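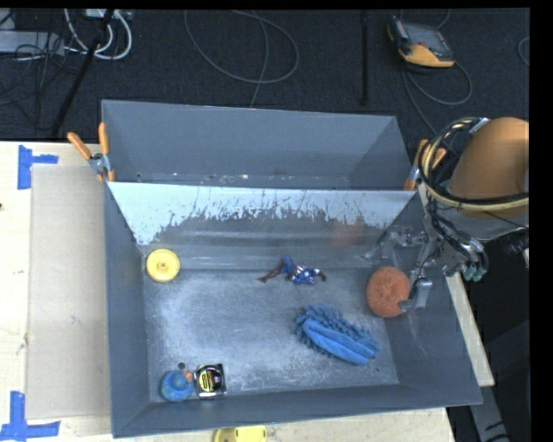 Jaruwan Thepsuriya asked whether a signature on a nominating petition still counts if the voter has moved within the district but not updated the registration. Under the Zakby town rules it does not. The address on the sheet must match the voter roll on the day of signing.

## Filing a petition for the Zakby council

The November ballot has one open seat, for the Saragih ward. A candidate needs 213 valid signatures.

1. Pick up the blank sheets at the clerk's office. Photocopies of a signed sheet are rejected.
2. Fill in the candidate's name and ward on every sheet before anyone signs.
3. Have each voter print and sign their own name, then add the street address and date.
4. Check the names against the roll. Strike bad entries with a single line and initial them – do not erase.
5. Have the circulator sign the statement at the foot of each sheet.
6. Number the sheets and file them at the counter on Flondier Street.

The clerk stops checking at 600 signatures. Extra sheets are returned unread.

### Challenges

Any voter in the ward may file a challenge within 96 hours of filing. It must list the sheet and line number of each disputed entry. The candidate gets a copy and may reply in writing.

Campaigns that expect to spend over $4000 also file the finance form, in a separate envelope.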